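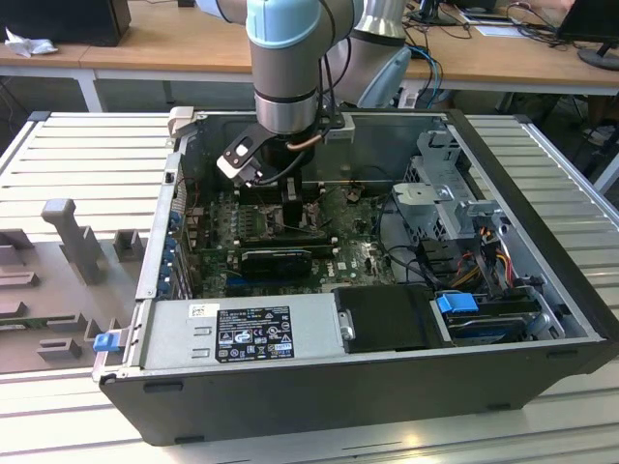 4. Who Gets to Open the Box

4.1 The paperwork of repair

Figure 3. An open desktop tower on its side, motherboard facing up. Most disputes in our sample concern machines a good deal harder to get into.

We asked the makers of 100 household and farm machines for the service manual, as any owner might. Our letters were polite. The replies were polite too, when they came, and a fair number thanked us for our interest in purchasing a new machine. We had not expressed one.

Replies were sorted by what the owner could do after reading them. A manual with part numbers and a working order page went into the first group. A manual without part numbers went into the second, along with a brochure that a firm called Alwood described as a manual and that consisted mainly of warnings. The third group holds everything that sent us to a dealer. Dealers were then telephoned by Saskia Tuhiwai, who has a patient voice and was put on hold for most of June.

The third group was the largest. Its members differ less in what they withhold than in the tone they take while withholding it. Zivia, whose milk pumps are common on small dairies, cites the safety of the customer. Maruyama Balers cites the safety of the customer's data, of which the baler in question collects none that we could find. Both sell the same manual to authorized shops at a yearly fee of $2000, after which it presumably becomes safe.

4.2 Parts locked to a serial number

A manual is of limited use if the machine refuses the part. We therefore looked at pairing, the practice of tying a replacement to one machine by software. Owners in and near Broltemthorpe answered a mailed survey (200 returned, 2 of them filled in for the wrong machine and kept out of the tables). They were asked whether a correct part, correctly fitted, had ever failed to work until a technician visited.

Many had a story, and several attached extra pages. One grower described a seat sensor that was replaced with the same seat sensor from an identical tractor in the next field. The tractor would not start. A technician drove out, plugged in a laptop, pressed a key and drove home, and the invoice listed this as labor. We have coded the case as "pairing, non-engine," although the grower's own term was shorter.

Makers argue that pairing deters theft. This may be so for engines and control units, which are worth stealing. We are less sure about seat sensors, and no firm offered us figures on the black market in them. Two further arguments, on emissions and on warranty costs, are taken up in Section 5, where they get a fairer hearing than the seat sensor did.

4.3 Limits

Our letters were written in English and signed by people with university addresses, which may have produced more politeness than an ordinary owner would meet, or more caution. Survey answers came from those who chose to mail them back, and people with a dead tractor have both the motive and the free afternoon. The sorting in 4.1 was done twice by different readers. They disagreed chiefly over the Alwood brochure, which one of them wished to place in a group of its own.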